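Chamado 461: mapa da frente oriental exibe trincheiras no meio do mar
Projeto: Arquivo Digital Praswood, cartas e diários da Primeira Guerra
Situação: resolvido, com ressalvas

12 de dezembro de 2023. Um leitor escreve que, no mapa interativo da Galícia, as posições austro-húngaras do inverno de 1914 aparecem no golfo da Guiné. Confirmado. O Império tinha marinha, é verdade, mas não consta que cavasse trincheiras nela.

Primeira verificação: coordenadas. Os registros do fundo Krajčí (diários e cadernetas de campanha, 200 peças) entraram no banco em agosto, pela planilha antiga. Latitude e longitude vazias viram zero, e zero com zero dá naquele pedaço de oceano. Reimportei os três lotes com a regra corrigida. As trincheiras voltaram para terra firme. Infelizmente, para a terra firme errada: metade do regimento foi parar na Lombardia.

Segunda verificação: topônimos. O diarista escreve o nome das aldeias em alemão, em polonês ou de ouvido, conforme o dia e o frio. O módulo Kirker, que compara os nomes com a lista de localidades, escolhe a primeira grafia parecida e segue em frente com uma confiança que eu gostaria de ter. Desliguei a escolha automática. Agora ele para e pergunta. Pergunta muito.

Terceira verificação: página de ajuda. O mesmo leitor avisou que ela não abria. O caminho do arquivo tinha um acento, herança da migração. Tirei o acento, limpei o cache e recarreguei.

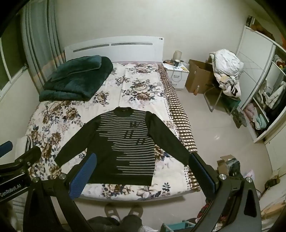
Suéter escuro com listras cinza-claras sobre colcha florida.

A página de ajuda abre no computador e no celular. Item encerrado, o único do dia que se deixou encerrar de primeira.

Volta aos topônimos. Depois da revisão manual, restam cerca de 100 registros sem lugar definido. Em vários, a caderneta diz apenas "a mesma aldeia de ontem", e a página de ontem falta. Marquei todos como "local não identificado" e retirei os pontos do mapa. A Cenley, que hospeda o servidor, pediu que a próxima importação seja feita de madrugada. Respondi que sim, com o entusiasmo que o horário merece.

Pendências:
- devolver ao topo da fila o erro de datas entre os calendários juliano e gregoriano, que faz uma carta russa chegar antes de ser escrita;
- avisar o leitor de que a Lombardia foi desocupada;
- trocar a planilha antiga. Este item consta também dos chamados anteriores.

Este site usa cookies para lembrar suas preferências de leitura. Aceitar | Recusar

Arquivo Digital Praswood | Contato | Direitos reservados | Voltar ao topo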